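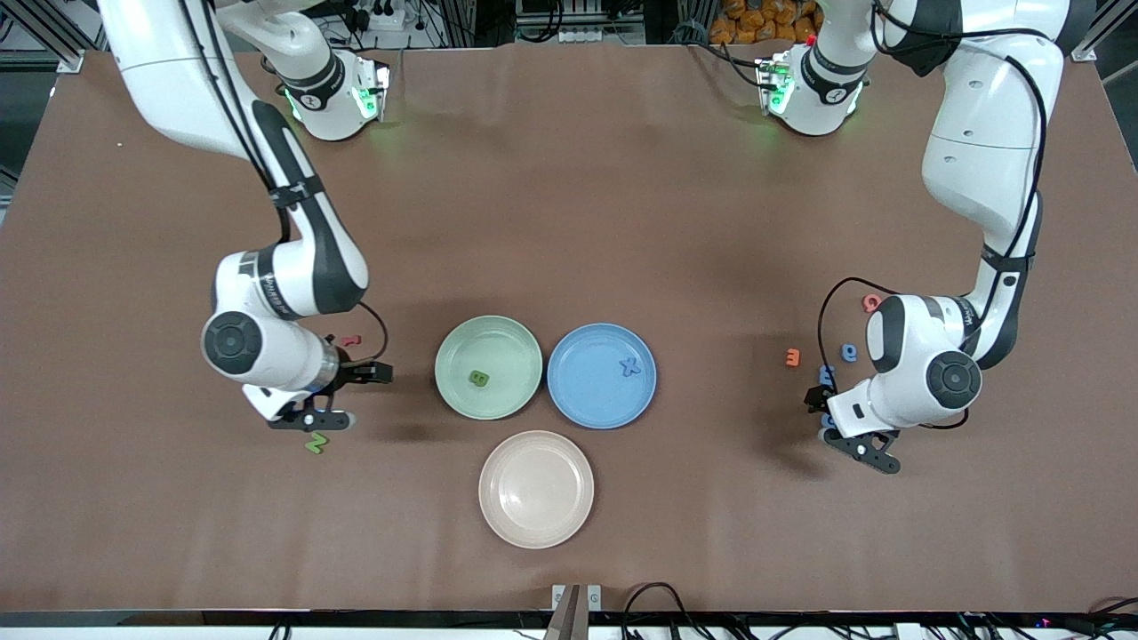
Robot Learning, Sinaga module
Handout 4: Gathering demonstrations for the letter sorting task
23 May 2019. Replaces the earlier sheet, bin that one

Reading before the practical: section on behaviour cloning in the course pack, and your notes from last time on drift. If you missed drift, borrow somebody's.

What we are after
A set of demonstrations, two arms, foam letters, coloured plates. Rule is letter goes on the plate of its own colour. Letters with no matching plate stay on the cloth. One person drives, one person keeps the log. Swap every 30 episodes, sooner if tired. Tired driving shows up in the data and the model will copy it faithfully.

Words used below
Episode = one start to one stop. Everything between gets saved, incl. your dithering.
Observation = all camera pictures plus joint positions at one time step.
Action = what the driver commanded at that step. Not where the arm ended up, people mix these up every year.
Policy = the thing we train. Observation in, action out.

Before recording
- arms to home, grippers open
- open Fesow, check every camera view is live (a frozen view looks fine until you wave at it)
- new session name, your group letter first
- scatter letters by hand. Don't line them up. Turn some round, put a few close together
- plates can move too, a little, between episodes

Driving
Smooth and steady. Come down over the letter, fingers open, stop, close, lift, go across, lower, open. The stop before closing matters, but keep it short. Long pauses are a pain: same picture, same joints, over and over, with the action "do nothing", and then the policy learns to sit there. We trim the worst of it in Flillska but it can't rescue a whole episode of waiting.

Use whichever arm is nearer. If both could reach, pick the one with the clearer path and be consistent within your group. Two drivers with opposite habits gives an average of the two, and the average goes down the middle and hits nothing.

The wrist view
Overhead view tells the policy where the letters are in general. It is poor for the last bit, the arm gets in its own way and hides the letter. Wrist camera sees that part properly. So look at both when you review, esp. the last second or so before closing.

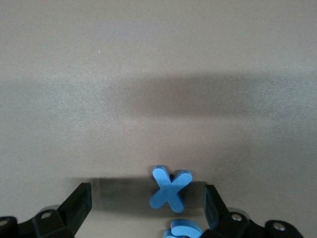

Fig. 1. Wrist view, blue X between the open fingertips. Note the shadow band across the table.

Points from Fig. 1
Shadows move with the arms, and the policy sees them too. If every episode is done in the same light it may lean on the shadow instead of the letter. Vary the room lights between sessions and write it down.
Same-coloured neighbours: other blue foam just shows at the bottom edge. Where does one letter stop and the next begin? Easy for you, less so for a small network. We want plenty of these, so do not tidy them away.

Keep or throw
Keep: missed grasp then a clean second try. Recoveries are gold, they are the cure for drift.
Keep: slow but correct.
Throw: hand in view, letter on the wrong plate, dropped connection, driver laughing.
Not sure: mark it Q in the log and carry on.

Where we stand
Lostcombe set from last year: 2,173 episodes, nearly all with letters well spaced. Ours so far 232, of which 131 have touching letters. First training run is in June so get your slots booked.

To hand in
Log sheet, session name, half a page on which episodes you threw out and why. Also one wrist picture where you think teh policy would struggle, with a sentence or two saying what it might do wrong. Bring it to the next practical, printed please.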